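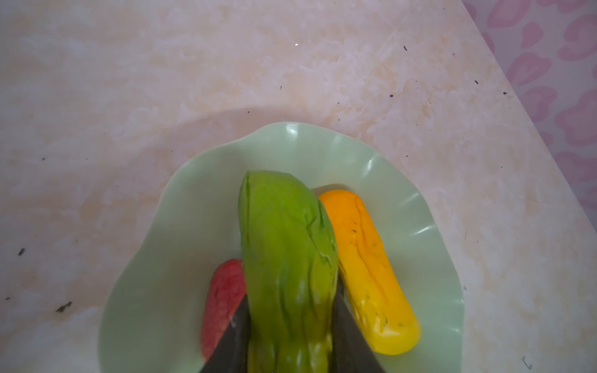
The play kitchen workshop at Teninora takes up the back half of the second floor, and it was the part of the Ketmont open day I had signed up for. Teninora makes pretend food and small dishes for preschools, and on open days they let visitors go through the rooms where new sets are put together and tried out. The first thing set out was a pale green plate with a wavy rim, on a countertop with a marble look, holding three toy vegetables side by side. The one in the middle was a leafy green, something like bok choy, bright lime at the top and darker toward the narrow end, with a red one and a yellow one on either side of it. I have bought a lot of plastic food for my classroom over the years and almost none of it had creases in the leaves like that.

There were 15 of us on the afternoon tour, mostly preschool teachers and a few parents. We met in the lobby at a quarter past one, signed in, and left our coats on a rack that was already full. The stairs are steep. There is an elevator at the loading dock end, but you have to ask for it at the desk, and the sign is easy to miss.

Afroza Pramanik led the group. She runs the food line and has been with the company since it was in the smaller building on Flastmont Road. She started with the drawings. Every vegetable begins as a set of pencil sketches from the side, the top and the stem end, and she passed around a folder of them for an eggplant that went through 29 versions before anyone would sign off on it. Most of the changes were to the stem. The early ones looked like a handle, and children picked the thing up and used it as a hammer.

From there we went to the color room, a narrow space with north windows and a long shelf of sample chips. They mix the greens in-house. Afroza said the leafy vegetables take the longest because a single flat green looks fake to adults and, in her experience, dull to children as well, so they shade from one tone to another. Someone asked whether the shading wears off. She said it does on the older sets, after enough trips through the dishwasher, and that the newer ones hold up better. I can believe the first part. Our classroom carrots went white at the tips in one school year.

The plates and bowls are handled separately. Teninora sells them as the Bạch line, named after the family of the woman who designed the first one. Her niece, Duyên Khương, now looks after it and joined us for this part. The question I wanted answered was why play plates are so often too small for the food that comes with them. Duyên said it is a packing problem – the box size gets fixed early and the plate has to fit the box. They have been moving to larger plates with a raised edge, which also keeps round things from rolling onto the floor. Tomatoes and peas were the main complaint in the letters they get from schools.

We had 20 minutes at the end to handle finished sets. I spent mine on the market basket set, with 46 pieces. It's a good mix, with more vegetables than sweets, and the pieces are big enough for my three-year-olds. I did not like the bread, which is hollow and makes a loud clack when it hits a table. Two other teachers said the same. Afroza wrote it down.

A few practical notes for anyone going. Parking is on the street and fills up by noon. The tour is all standing except for the last part, and the molding area is loud enough that I missed most of what was said there. You can't buy anything on site, but they hand out an order form with a school discount, good through the end of March. Children are welcome on the morning tour only. Coffee is free and the restroom is on the first floor, past the mail room.

I ordered two of the larger plates and a bag of mixed vegetables for the fall.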